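Lesezeit: 1 Minute
Zuletzt aktualisiert: Montag, 13 Uhr

Mieterverein Rullosby bezweifelt Sparversprechen von Voltgate

Der Versorger Voltgate verspricht Haushalten mit seinem neuen Nachttarif 225 Euro Ersparnis im Jahr. Der Mieterverein Rullosby hält die Zahl für Werbung - eine Berechnung fehlt bis heute. 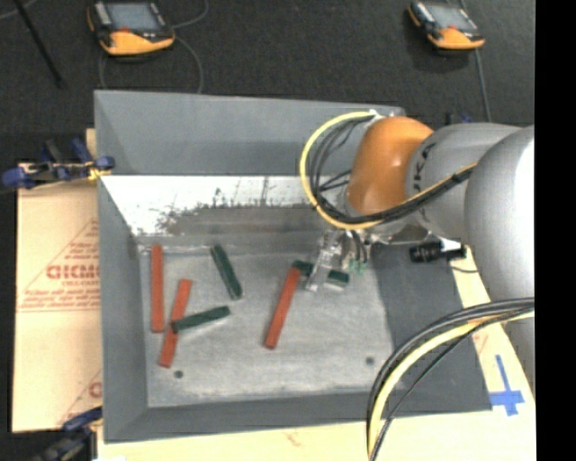
Wer profitiert von dem Tarif?
Vor allem Haushalte mit Speicherheizung, sagt Sprecherin Hermine Nägeli. Für alle anderen bleibe der höhere Tagespreis.

Der Verein fordert Einsicht in die Kalkulation bis Mai.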